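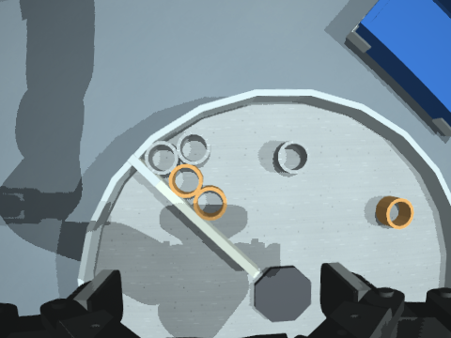 Sipho Mahlangu would like it known that he walked off the ice under his own power, and that the stretcher was for show.

Sport > Ice hockey > Lower leagues

Åberg goalkeeper back between the posts after 11 months and a great deal of stair climbing

By Zawadi Kaijage
June, 4.15pm

The Åberg goalkeeper tore two ligaments in his left knee last summer while reaching for a puck that was, by every account except his own, going wide. On Saturday league form he would have been missed at once. As it was, the club lost its next three matches by the same margins as before and took a while to advertise for cover.

Mahlangu returned to full training this week. He did the whole session, including the sprints, which he had hoped his surgeon might forbid.

"I asked for a letter," he said. "She wrote one saying I could do everything. I've mislaid it."

The knee was rebuilt at the Drevoritz clinic, where physiotherapist Thenmozhi Mathew drew up a programme that began with lifting the heel off a mattress and ended, in spring, with sideways hops over a rolled towel. In between came the stairs. Mathew set him 1,000 steps a day, to be done on the back staircase at the rink, which smells of chips and has one working light.

"He was a good patient in the sense that he turned up," she said. "He also told me every morning that goalkeepers don't use stairs."

Mathew said most players at this level stop their exercises once the pain goes, usually with the muscle still well short of what it was. She tested Mahlangu's legs against each other every month and would not let him put his pads on until the left had caught up. It finally did so in April, helped a little by the right one getting lazy.
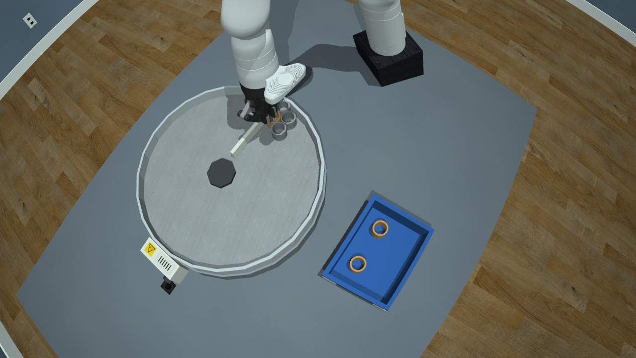
Robot arm and turntable, with a blue tray at lower right. Illustration: Tridari

His place is not guaranteed. Hamisi Mohamedi, signed from Orkano as a stopgap, has kept five clean sheets since Christmas, which is more than the club managed in the two seasons before. Coach Victor Swai described the choice between them as "a lovely problem", in the tone of someone looking at a flooded kitchen.

Swai plans to give each of them half of the opening friendly. Mahlangu has asked for the second half, when the other side will be tired. Mohamedi has asked for the same.

The operation has left a scar, some stiffness on cold mornings and a new habit of letting wide shots go wide. The coaching staff are said to be pleased with all of it except the stiffness.

Season tickets go on sale later this month. The stairs are open to the public.

3 comments

rinkside_mo
That shot was going wide. I was behind the goal. It nearly hit my pie.

Gwen T
Had the same operation and the hops were the worst bit. My physio used a cushion, so count yourself lucky with a towel, Sipho.

bluelinebill
Can someone please change the bulb on the back staircase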